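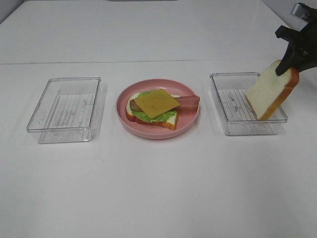

The Well at Letgate

The ministry's man said the water was safe, and he drank a glass of it in front of the cameras to prove the point. Pushpa Kashyap watched him from the back of the school hall. She noticed that he had filled the glass from a bottle.

"Did you see that?" she asked Habibur Samarakoon.

"See what?"

"Never mind."

Habibur had come up from the capital with the press bus. He wrote for a paper that had already printed the story, more or less, the night before. Fever in the Doltley district under control, it said. Ward numbers falling. He had only come to get a quote from a nurse, and Pushpa was the nurse he had been given.

"They tell me you had 18 patients last week and now you have 4," he said. "That's good news, isn't it?"

"They moved the line."

"What line?"

"The one on the map. Anybody from the far side of the river gets counted in Munasinghe now. Same people, same beds. I changed the sheets myself."

He wrote some of this down. She could tell from the pen that it wasn't all of it.

On the stage a woman from Plallus, the company with the contract for the tablets, was explaining how they worked. One tablet to a bucket, wait half an hour, stir. She had 640 boxes on a truck outside and a chart that went down in a nice smooth curve. Pushpa had seen the same chart in July, after the floods, with another company's name in the corner.

"Do they work?" Habibur asked.

"The tablets? Probably. If you have a bucket. If the bucket's clean. If somebody gives you the tablets before the cameras go home."

"You don't believe in much."

"I believe in the boy in bed two. His mother carried him in here and the form had no box for where they live." 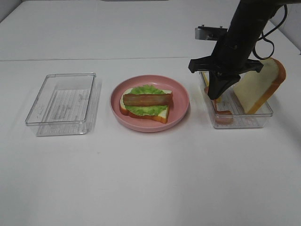 Vol. 18, No. 4

When the speeches were over the hall emptied fast. The man from the ministry shook hands along the front row and left by the side door. His glass was still on the table, half full.

Habibur picked it up and smelled it, then looked embarrassed.

"It's just water," he said.

"I'm sure it is."

She walked him down to the well anyway. It had a new concrete cap and a new sign with a date on it, 4/17/18, and the word TESTED in green paint. The pump handle was chained.

"Who has the key?"

"I asked on Monday's shift, and the one after. They said the district office. The district office said Plallus."

"And Plallus?"

"They asked me who I was."

Two girls went by with yellow cans, heading down the path to the river. Habibur watched them until they were past the trees. Then he took out the notebook again and turned to a clean page.

"Tell me about the line on the map," he said. "Start from the beginning."

Pushpa looked at the press bus, where the driver was leaning on the horn. She gave it even odds that he would stay, and sat down on the cap of the well.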